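Two Grippers, One Table: speaker notes
Funholm robotics meetup, June. Slot is 4:00 in the afternoon, after the coffee and before anyone is awake.

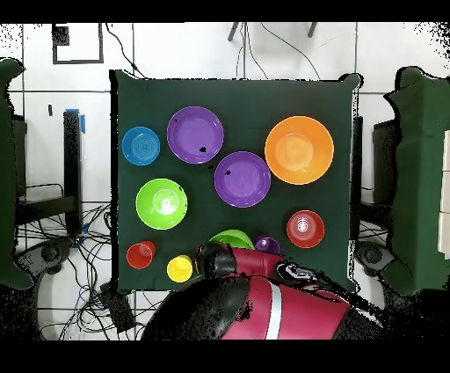

Leave this slide up while people sit down. The talk is about what happened when we swapped one gripper for another and kept everything else the same, or tried to. The arm is the red one, the controller is Sevcombe's, and the two grippers are the Iltetti parallel jaw and the Hladun two-finger, the one with the soft tips. Say both names slowly. Last time half the room wrote down "Haldane." Then point at the tableware. Plates, bowls and small cups, all plastic, on a green cloth, and the gripper is down near the little yellow cup. Tell them the purple plates are the villains of this talk. People like knowing who the villain is.

Slide 2. Why dishes?
Jeanie Swanson picked dishes. I wanted blocks. Blocks are easy, and I like things I'm good at. Her argument was that a block has the same edge everywhere you look, while a bowl has a rim, a slope and a bottom that wants to stay on the table. She won. Mention that she's in the second row and can take the hard questions.

Slide 3. The setup, quickly.
Same arm, same camera, same cloth for both grippers. We ran 1028 picks in all, split evenly. A pick counts if the dish leaves the table and stays in the fingers until the arm gets to its hold pose. No credit for flinging. (Pause here. Somebody always asks about the flinging. It comes up on slide 6.)
The controller limits were set once at the start and taped over so I would leave them alone. I'd like the record to show that the tape was Morven Gunn's idea and that she was looking at me when she had it.

Slide 4. Cups.
Both grippers can pick up a cup. Don't spend more than a minute on this. The Iltetti closes faster, and on a small cup that feels wonderful. The Hladun takes its time, squashes its tips a little and gets there. If your whole business is small cups, buy whichever one is in stock and go home early.

Slide 5. Bowls.
Now it gets interesting, at least to me. Going for the rim, one finger in and one finger out, the Iltetti needs the approach angle to be right. When it's a bit off, the inside finger lands on the slope and the bowl skates away across the cloth. The Hladun forgives a sloppier approach. Its tips bend around the rim and you get your bowl, slightly tilted, like a waiter on his first night.
Play the clip. If the clip doesn't play, do the tilt with your hand. Do not spend five minutes on the clip like in the spring.

Slide 6. Plates.
A flat plate sits low, and there's not much room for a finger to get under the edge. With the hard jaws we pressed down, the plate pressed back, and the controller stopped the arm to protect itself. Safe, correct and very dull to watch. With the soft tips we could drag the plate a short way, bunch the cloth up in front of it and sneak under the rim.
Say out loud that the cloth is helping. On a bare tabletop this trick mostly goes away, and Morven will say so from the back of the room if I don't.
Flinging: yes, it happened, twice, both times with the Iltetti at full closing speed on the lip of a plate. No one was near it. Move on.

Slide 7. Things we got wrong.
We did all the Iltetti runs first, then all the Hladun runs. By the second half we were better at placing dishes, better at tuning the approach and, I suspect, nicer to the robot. Should have alternated. Jeanie told me to alternate. I have the email.
We also never changed the fingertips on the Hladun, so some late slips may be worn rubber. Can't tell from our logs. Don't pretend we can.

Slide 8. What we're using now.
The Hladun stays on the arm. The Iltetti is in the drawer and comes out for cup days. If someone asks for a winner, it depends on how many plates they own.

Leave 4 minutes for questions. Repeat each one into the microphone, even the rude ones. If there's nothing, ask Jeanie about suction cups and sit down.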